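Comment on s'occupe d'un robot qui range

Octobre - par la rédaction de Grisis junior

Un robot, ça ne dort pas. Mais ça s'use ! Comme un vélo. Alors il faut le régler, le nettoyer, changer des petits bouts. On vous explique vite fait.

Le nôtre s'appelle Lumbao. Un bras, une pince au bout, et un seul métier : attraper un objet dans un bac, le poser dans le bac d'à côté. Et recommencer. 900 fois par jour quand tout va bien.

D'abord, les bacs. Super important. Le robot a appris où ils sont, au millimètre ou presque. Si un bac glisse, la pince tape dans le bord - bong. Donc on les bloque avec des serre-joints, ces grosses pinces de bricoleur qu'on serre à la main. On tire un peu dessus pour vérifier. Ça bouge ? On resserre. Ça bouge pas ? On continue.
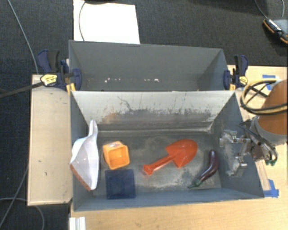

Ensuite, les objets. On en met des très différents exprès. Une pelle en plastique, c'est long et ça se coince. Une aubergine, c'est tout courbe, ça roule. Un petit gobelet carré, facile si on le prend par le bord, beaucoup moins si l'ouverture est du mauvais coté. Un truc plat posé au fond, c'est le pire : les doigts raclent le métal et n'attrapent rien.

Les doigts, justement. Ils frottent tout le temps. Chez Nelico, l'atelier qui fabrique les nôtres, on les change toutes les 2000 prises. Deux vis, pas plus. On coupe le courant AVANT. Toujours. Même si c'est juste pour une seconde.

Et les câbles ? Ils tournent avec le bras, ils se plient, se déplient... On laisse une grande boucle, sinon ça tire et ça finit par casser. Chaque matin à 8 heures, on regarde s'il y a pas une coupure ou un tuyau pincé.

Dernière étape, le réglage. Le logiciel, Lultix, fait toucher à la pince 18 points un par un, tout doucement. S'il y a un écart, il corrige tout seul. Ensuite un essai a vide, sans rien attraper. Puis un vrai.

Et à 3000 prises, grande révision : on démonte la pince, on souffle la poussière, on graisse.

Petit mot à retenir : « calibrer ». Ça veut dire remettre le robot d'accord avec le monde réel, un peu comme on accorde une guitare.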